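Small claims over a car park scrape — can I still claim if I didn't get a signed statement?

Posted in Accidents and Claims

Nutelley

I was reversing out of a bay at a retail park on a Wednesday afternoon when another car pulled out of the bay opposite and we touched bumpers. Damage to mine is a cracked rear bumper and a dent in the boot lid. The garage has quoted £958.

The other driver said sorry at the time and gave me her insurer's name. Now her insurer says we were both reversing and wants to settle it as half each. My excess is 300 so I'd end up with not very much after that, and I'd lose some of my no claims.

I had stopped before she hit me. A man loading his shopping saw it and I have his phone number, but nothing written down.
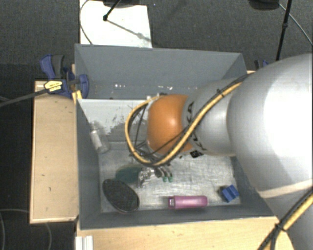

I rang the retail park and they said they only pass CCTV to insurers or the police. Is it worth taking her to the small claims court, or should I just accept half?

Wysocka

Ring the witness today and ask him to write down what he saw, in his own words, then sign and date it. It doesn't matter that it wasn't done on the spot, but the longer you leave it the less weight it will carry.

With two cars reversing, insurers nearly always start at 50/50. If you can show you were stationary, that changes things. Tell your own insurer in writing that you don't accept the split, and ask them to request the CCTV straight away. Many sites wipe it after a few weeks. You can also ask the site yourself for any footage you appear in, as it counts as your personal data, though they may blur the other car.

Court is possible for that amount. You pay a fee up front and get it back from the other side if you win. Check with your insurer first — if they settle on your behalf it may make your own claim harder.

Panlow

take the half. i fought one of these for 8 months over a wing mirror and got nowhere

Handadico

I'd only add that her saying sorry won't count for much by itself. Photos of where both cars ended up would help if you took any. Also look at whether you have legal cover on your policy. I had it on mine and didn't know until renewal.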